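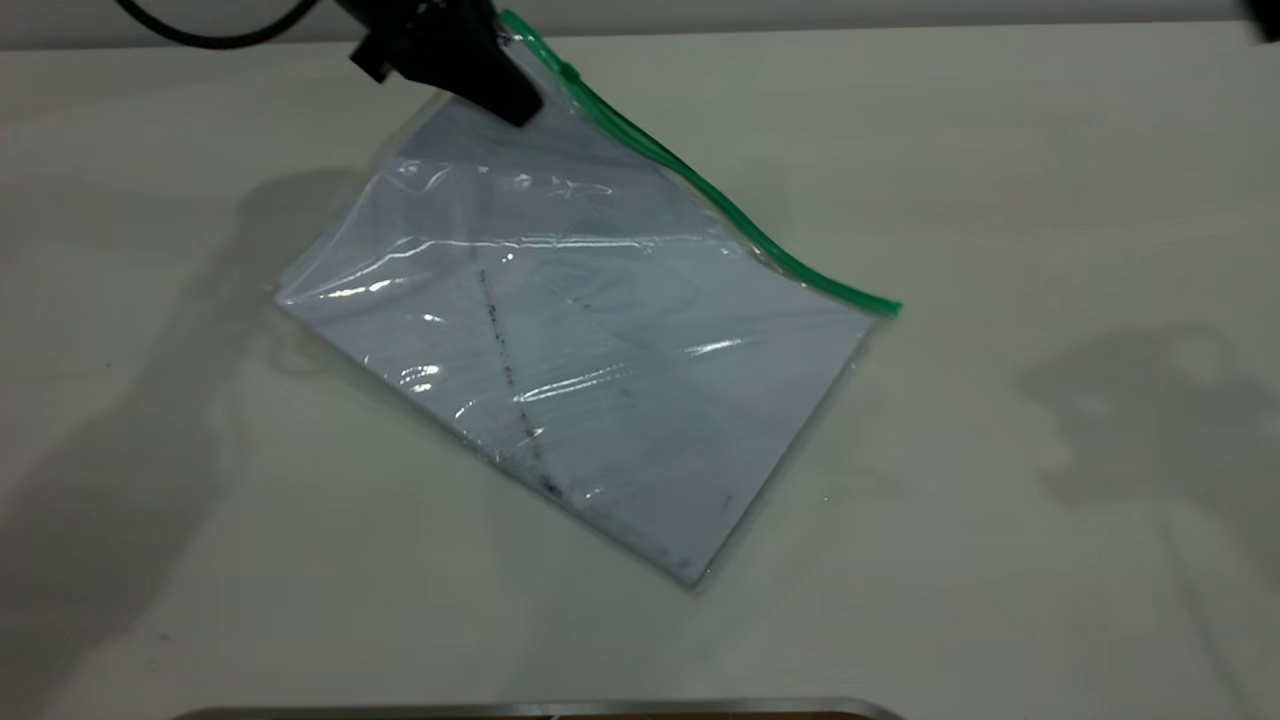

Zip-top bag, green slider, gripper on the film near the upper corner.

Notes > Manipulation > Perception

Grasp checks on clear film, and why I stopped trusting depth

May 6, 2026

The bag task has been on my list since December. The goal is easy to state: take hold of a clear zip-top bag near one end of the seal, keep hold, and leave the slider free for the second part of the task. My planner was written for boxes and bottles, and most of what follows is about the assumptions I had to take out of it.

The first one was that a surface you can see is a surface you can measure. With crinkled film the depth image has holes wherever there is a bright highlight, and the highlights move when the film does. Where depth does come back, it may belong to the film, to the contents behind it, or to a blend of the two. A flat sheet inside the bag makes this worse in one way, as the fitted plane looks very convincing and sits slightly too low. The old code averaged over a patch, fitted a plane, and sent the fingers to a height that was wrong with great confidence.

I now ignore depth inside the bag outline altogether. The table plane is calibrated once at start-up and I take the bag to be a thin thing lying on it, with a fixed allowance for thickness. The fingers come down to that height and the last part of the move runs under force control, slowly, until contact. It is crude, and it fails if the bag is propped up on something. I can live with that for now.

Finding the outline was the next job. Clear film on an off-white table gives a segmentation model very little to work with, and mine tended to return the contents and leave out the margin, which is the bit I want to hold. The green seal is by far the strongest colour on the table, so I moved the whole pose estimate on to it. The steps are:

1. Threshold in hue and saturation, keep the longest thin component.
2. Fit a line to it. This gives the bag angle, with an ambiguity of half a turn.
3. Find the slider as the place where the green strip gets wider. This settles which end is which, provided the bag is shut.
4. Grow a rectangle away from the strip on the side where the contents are.

Step 3 is weak. If the slider has been left in the middle of the track it tells you nothing, and I fall back on whichever end is easier to reach. Step 4 uses known bag dimensions, stored in a small config file along with the hue limits. I did try to estimate the size from the image and gave up, as the far seam is too faint when a shadow from the arm falls across it.

Those shadows took up more of my time than they should have. They are soft and they move with the arm, so any background subtraction picks them up as objects. The rule is now that the outline is computed before the arm enters the work area and is not updated until contact. After contact I only track the strip.

Then the grasp itself. Drusedura, my planning library, scores candidates by how far they are from the object edge, and prefers the middle. For a pouch with something flat inside, the middle is the worst choice, because there is no loose film to pinch. I added a cost that pulls the candidate towards the corner next to the start of the strip, and another that keeps the finger pads off the strip itself. There are 2 weights and I set both by hand. Anyone wanting a learned score is welcome to write one.

The grasp check is the part I am happiest with. Gripper width is useless here: closed on film and closed on nothing read the same to within the noise. What does change is the film. When the fingers hold it and lift a little, it tents up, and tension lines run out from the contact point. I take a crop next to the fingertips before and after a small lift and compare the gradient directions. If they have swung round to point at the contact, the grasp is called good. Otherwise the arm opens, backs off and plans again with that candidate struck out.

The check runs on a set of 368 saved crops, labelled by me, in one command, and I rerun it after any change to the filter. Dark specks or smudges on the contents were a nuisance in the first version. A diagonal run of them has strong gradients in one direction and looks a lot like a crease. Taking the difference between the crops removes most of it, as marks on the sheet mostly stay put during a small lift – as long as the sheet does.

Still to do:

- The cable is not in the collision model. I keep it clear with a joint limit, which costs reach on the left side.
- Okeke, the logging tool, still stamps images on arrival and not on capture. The before and after crops can be swapped when the disk is busy.
- Port the hue limits to the Wandville lights, which are a good deal warmer than the ones here.
- Pull the slider. I have a trajectory for it, and no force limits I believe in yet.

The code is on the bag branch and will be merged when the timestamp bug is fixed.

Contact | © 2026 Cetstead Notes | Back to top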